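The left gripper lied to us for most of a week

I have been hearing that data quality is a solved problem for at least three years now, usually from people who have never had to open the files. So when Abbas Rashti told us the Teridmont batch was clean, I asked to see it. He sent me a summary page. Green ticks all the way down. I asked for the episodes.

There were 2,943 of them, all kitchen tasks, all done by people holding a gripper in each hand. Microwave, plates, food from one side of the table to the other. You would think that's hard to get wrong.

I started on the tofu ones, mainly on a hunch. Soft food is where a bad width reading ought to show up, and the width reading was the thing I trusted least.
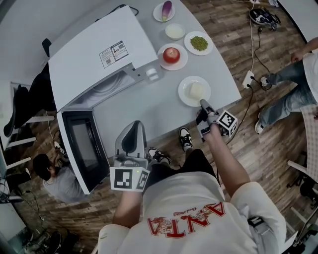 Going in for the tofu, a gripper in each hand.

In the tofu episodes the right hand looked fine. The jaws closed, the number went down, the number stopped at a sensible place. The left hand was a mess. In the log it would be wide open while the video showed it holding a plate rim. Then it would snap to closed and stay there for a second or two with nothing in it. Merle Tomoana went through 200 episodes by hand, bless her, and found the fault in 541 separate places. None of those had been flagged.

The vendor line (I'll spare you the whole email) was that the fingers must have been knocked. Marin Leka didn't buy it and neither did I. We swapped the finger pads, ran the same moves and got the same garbage.

What we think is going on is much duller. Our width number comes from the little square markers. When the tracker loses one, the software we got from Flokirura holds the last value. Fine, for a few frames. But it also stamps that held value as a fresh reading, with full confidence, and the checker downstream only looks for gaps. No gaps, so green tick. You could put a sock over the thing and get a green tick. Hemi Costigan tried it. With a sock.

As for why the left and hardly ever the right, I have heard four theories and I don't love any of them. A camera setting got changed on one side in July, so that's my bet. Abbas says it's the light.

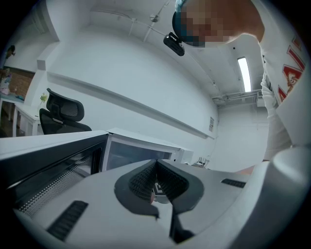

I'd also like to know how long a held value is allowed to live. I asked, and the answer was "it depends," and when I asked on what, I got a link to a release note about something called Pascual mode. I've read it twice. It adds a nicer progress bar, as far as I can tell.

Some people will say it's only training data, so who cares. Well, the model learns that an open hand can carry a plate. Then somebody bolts that model onto an arm with a motor in it, and now an arm thinks it has let go when it hasn't, near a person's fingers. Ruby-Lee Faulkner wrote that up as a safety issue at Tindalthorpe and was told it was "out of scope for data." I'd like to know whose scope it's in.

We've pulled the whole batch for now. Marin's patch marks held values as held, and the checker fails any episode with too many. On the first 100 it threw out about a third, and Merle is going through those to see if it's being too harsh. There's a fix promised from Flokirura as well. I'll believe it when I've run the sock test on it.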